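Home About Reading Log Letters Archive Contact

The Second Notebook: Shayne Baxter and the Doltum Poems

3 December 2020

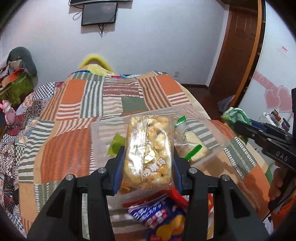
In my first post on the Prellcombe papers I wrote mostly about how I came to be reading them and what state the boxes were in. A few people asked when I would get to the poems. I have now read both of the notebooks through twice, along with the letters that go with them, so I can say something about the poems, and about the one person who seems to have read them while they were being written.

For anyone who missed the first post, Shayne Baxter published one book, called Doltum, with a small press named Treltia. The print run was 1000 copies. I know this from the press ledger, which also shows that 541 of them had been sold by the time the press closed its books. The rest went to Prellcombe in cartons when the town library took over the back stock, and that is how the library came to have the papers too. Baxter's sister sent them along in the same year.

Doltum has 43 poems in it. The notebooks have a good many more than that, and the ones that got left out are the reason I kept going back. The first notebook is a fair copy. The handwriting is neat, each poem starts on a new page, and there are hardly any corrections. I think it was made to be shown to somebody. The second notebook is where the work was done. Lines run up the margins and across the staples. There are shopping lists in it, bus times, the beginning of a letter to a landlord about a window, and a recipe for pickled beets with the vinegar crossed out and a different amount written in.

I spent most of September on the second notebook and I still can't read all of it. Baxter used a soft pencil and the facing pages have rubbed against each other. In some places I could get a word by holding the page at an angle to the window. In others I gave up and put a question mark in my transcript. My transcript has a lot of question marks.

The letters

The reader was an editor called Seppälä, who ran Treltia and, as far as I can tell, did everything there except the printing. There are no first names in the letters on either side. Baxter's begin "Dear Seppälä" and the replies begin "Dear Baxter," and that goes on for the entire correspondence, even after they had plainly become friends. I found this stiff at first. By the end I had gotten used to it and would have been startled by anything else.

Seppälä's early letters are brief. The first just says the poems have arrived and will be read. The next one is a page and a half long and deals with a single poem, "Ferry Office, Closed." Baxter had sent it with four stanzas. Seppälä wanted to know what the last stanza was for. The letter doesn't say to cut it. It asks what the person in the poem knows at the end of the fourth stanza that they didn't know at the end of the third.

Baxter's answer is cross. It says the stanza is there to let the reader down gently, and that a poem can't just stop in the middle of a parking lot. Seppälä wrote back, "Why not?" and then changed the subject to paper prices.

In the printed book the poem has three stanzas and stops in the middle of the parking lot. It is the best thing in the collection, and I thought so long before I had seen the letters. The fourth stanza is still there in the fair copy, with no mark against it. I copied it out and looked at it for a while. It is perfectly all right. It has a gull in it, and a light going on in a house. I can see why Baxter wanted to keep it.

It would be easy to make this into a story about a wise editor and a stubborn poet, so I want to mention some places where it went the other way. Seppälä disliked the long poem about the cannery, "Shift Bell," and said so in three separate letters. The complaint was that it was flat and that too much of it sounded like people talking. Baxter took out one line and left the rest alone. It went into the book at full length, and Seppälä gave it the center pages. In a later letter Seppälä says, in passing, that a bookseller had asked to have it read aloud twice at an evening in the shop, and adds, "I was wrong about the talking." There is no more fuss about it than that.

They also had a long argument about the title. Seppälä wanted Ferry Office. Baxter wanted Doltum, after the place where most of the poems are set, and wouldn't hear of anything else. Seppälä's case was that a reader in a shop would not know what a Doltum was. Baxter's was that they would know by page ten. I am on Seppälä's side here, for what it's worth. I passed over the book myself when I first saw it on a shelf, because I took it for something technical.

What got left out

I have been trying to work out how the poems for the book were chosen. There is a list inside the back cover of the second notebook, in ink, with titles checked or crossed through. It doesn't match the contents page. Five of the poems crossed out on the list are in the book, and two with checks beside them are missing. So there must have been another list, or a conversation, and I haven't found any trace of it. They only lived a train ride apart and seem to have met a few times a year, and of course the things they said to each other in person aren't in a box anywhere.

The left-out poems are mostly about Baxter's father. There are two that I would call finished. One is about him repairing a radio at the kitchen table and the other is about clearing out his shed. The rest are starts. The same opening line turns up on six different pages, with small changes each time: "He kept his nails in tobacco tins," "My father kept his nails in tins," "Tobacco tins, and in the tins his nails." None of them gets further than a few lines. After the sixth try there is a gap, and then the draft of a quite different poem, about a swimming pool, which did go into the book.

I don't want to guess too much about why. People who write about notebooks like to find a wound in them. It could be that Baxter just couldn't get the line to work. I have a drawer of my own with plenty of first lines in it, and the reason for most of them is that I didn't have a second line.

Still, it does change how I read the book. The fathers in Doltum are always other people's. There is the ferryman with his daughter, the man at the cannery gate with a boy on his shoulders, the old fellow in "Wednesday Swim" teaching his grandson to float. I had noticed there were a lot of them. I hadn't noticed that the speaker never mentions having one.

After the book

Baxter didn't publish a second collection. The letters keep up for several years after Doltum came out, but they turn more and more to other matters. Seppälä had trouble with a printer, then with a damp storeroom. Baxter had moved and was working in an office that handled freight claims, and writes quite cheerfully about it. Seppälä asks about new poems in nearly every letter to begin with, then once or twice a year, and then the question drops out.

There is one exception. In what I think is the second to last letter (it isn't dated, and I am going by the address at the top) Baxter encloses a poem without mentioning it. The poem itself isn't with the letters, which makes sense, as the papers at Prellcombe have Seppälä's side in the originals and Baxter's only in carbon copies. What we have is the reply. Seppälä says the poem is good, that the third line should lose its adjective, and that it would be a pleasure to print it if there were still anything to print it with. Treltia had closed by then.

I would very much like to see that poem. Seppälä's own papers might have gone somewhere, and I have written to a couple of places to ask. One has replied to say they don't hold anything under that name. I'm waiting on the other.

In the meantime I have typed up the two finished poems about the father and sent them to the library, so that they can be put with the notebooks for anyone who has trouble with the pencil. I haven't put them here. They aren't mine to publish, and the sister's family should be asked first. If they agree I'll post them, probably with a photo of the notebook page so people can check my reading. There is a word in the shed poem that I have down as "hasp" and it might be "rasp." Either one would work in the line and I have changed my mind about it several times.

Next time I want to write about "Shift Bell" on its own. It's long and there are three versions of it in the second notebook, one of them written upside down from the back, and I'd like to go through how the voices got moved around between them. If you have a copy of Doltum and want to read ahead, it starts on page 31.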